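Search this site Search Go
Print this article | E-mail this article
May 20, 2022 | By Senan Ní Chonaill

3. Setting up and looking after the cell

3.1 Table and arms

The Cronin cell is the older of the two dish-handling cells at Endari. It has two arms, each bolted to its own base plate at the front of the table. The settings for both arms are kept in a single Akia file, and a copy is printed and left with the maintenance log. Before the work reported in this paper, the cell had run for 577 hours with no planned service at all, only repairs when something stopped.

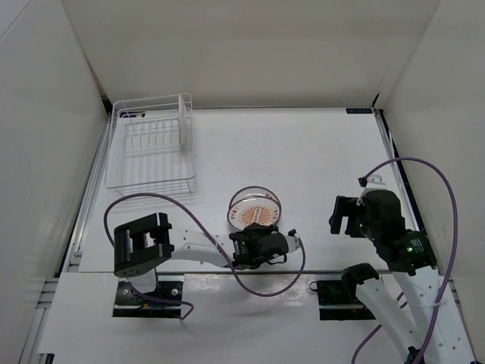

Figure 3. The Cronin cell with the rack in place.

Cable wear was the fault we met most often. Of the 178 stoppages in the log, 123 were put down to a cable or its connector. The wrist cable has to be long enough for the arm to fold and open without pulling, and a long cable can snag on the arm's own joints. We left the slack as a wide loop; the purple cable of the left arm hangs over the front edge of the table and comes back across the forearm and over the elbow (Figure 3). We tried a shorter run in September and went back to the long one after the connector worked loose twice. The arm is now moved slowly through its full reach after any cable change, with one person watching the loop.

3.2 Rack position

The wire rack goes at the back left of the table, with its dividers to the rear. Its place is checked at the start of each shift against a card template cut to the size of its base. If it has moved, it is put back by hand and the left arm is sent to the first slot with the gripper open. No new positions are taught unless this check fails.

3.3 Routine service

Service takes 20 minutes and is done with the power off. The base plate screws are checked first, then the wrist connectors, then the gripper fingers. Finger pads are replaced as a pair with the Zarico part. The tabletop is wiped last. Any screw that turns during the check is entered in the log with the arm it belongs to.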